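Garment Rails: Loading and Hanger Notes

The spring changeover of the wardrobe store at Clundthorpe starts in March, and the double-rail racks will again carry most of it. The inventory stands at 712 pieces, against 795 last year. Pravesh Dlamini has revised the loading rules, and the main points are set out below.

Coats go on the back rail. Shirts and knitwear go on the front rail, where they can be reached without shifting the heavier items. Load both rails from the upright inward – weight placed at mid-span first tends to make the tube bow and the clamps creep.

Crew-neck tops should hang on the flat shaped hangers. Set the hook over the rail first, then seat each shoulder so that the seam sits at the end of the hanger. If the seam falls short, the sleeve head takes a crease that steaming only partly removes.

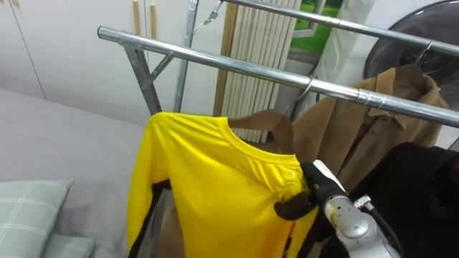
Spacing is the second point. Last season the rails were filled until garments touched, and light fabrics picked up lint from dark ones. The new limit is 26 hangers per rail, fewer where long coats are involved. Yellows and whites should have a gap on either side.

Losumport has delivered 500 replacement hangers, stored in the cupboard under the Toivonen shelving. Old wire hangers are to be withdrawn as they come up. Clamp bands should be checked by hand before loading and again after a week. Report any that turn freely, with the rack number, on the Hurine sheet by the door.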